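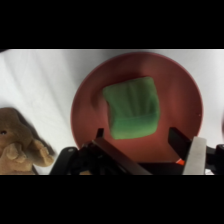

Figure 3. Wrist camera view during a collection episode, with the letterbox padding kept. A green cloth item lies in the red bowl; a brown plush toy is at left.

3.2 Demonstration collection

All demonstrations were gathered by teleoperation on the Serra cell, a single-arm bench set up in our Skovville lab. The operator stands beside the bench and drives the arm with a hand-held leader device, opening and closing the gripper with a trigger. Observations are recorded from the wrist camera and from one fixed camera on a post behind the operator. Joint positions, gripper opening and the operator's commands are logged on the same clock. Episodes are stored in the Cultau format described in Section 3.4.

The wrist camera delivers a wide image, which we pad with black at the top and bottom to reach the square input expected by the encoder. We considered cropping the sides instead and tried it on an early batch. Too much was lost: objects next to the bowl, such as the plush toy in Figure 3, are often only partly in view even at full width, and a crop removes them altogether. The padding wastes some of the input but leaves the geometry alone.

The gripper fingers are visible in the lower part of the wrist view and hide the near side of the bowl. We did not mask them. In a pilot comparison, policies trained on masked images closed the gripper too early on soft items, and we suspect the finger position relative to the object is a useful cue in its own right. The fixed camera covers the part of the bowl the fingers hide.

Soft items made up most of the object set. Cloths and plush toys change shape whenever they are handled, so two episodes with the same item seldom begin from the same outline. A cloth lying in a bowl may present pleats on one side and a smooth bulge on the other, and the operator has to choose where to pinch. We gave no rule for this. Operators were told to grasp wherever they judged the item would hold, and to carry on if the first attempt slipped. Recovery attempts were kept in the data – they are the only examples the policy sees of a failed grasp being put right.

The bench was covered in white fabric for the whole collection. It was not pulled flat between episodes, and its creases shift as items are dragged across it. An early version of the policy, trained over a bare grey benchtop, did poorly once any cloth was laid down, and we wanted some variation in the background from the start. Lighting was left as it was in the room, with overhead fixtures on and blinds open, so colour and shadow vary with the time of day.

Before each episode the operator received a written instruction naming one item and one destination. Other items were left on the bench as distractors. Starting positions were drawn from a list generated by the Vultum scheduler, which also rotated the items so that no object stayed in use for a full session. Operators placed the items by hand and did not correct small errors in placement.

We collected 2,531 episodes with 7 operators. After review, 153 were removed. The usual grounds were a dropped camera stream or an instruction that did not match what the operator went on to do; a smaller group had the arm stopped by its force limit partway through. Csenge Dudás reviewed every episode at double speed and a second reader checked the removals. Where the two disagreed the episode was kept.

One weakness of the procedure should be noted. The operators improved noticeably during the first sessions in July, and their early episodes are slower, with long pauses above the object. We trimmed pauses at the beginning and end of an episode but not those in the middle. The trained policy shows similar hesitation when the target is soft and lies in a bowl, a point we return to in Section 5.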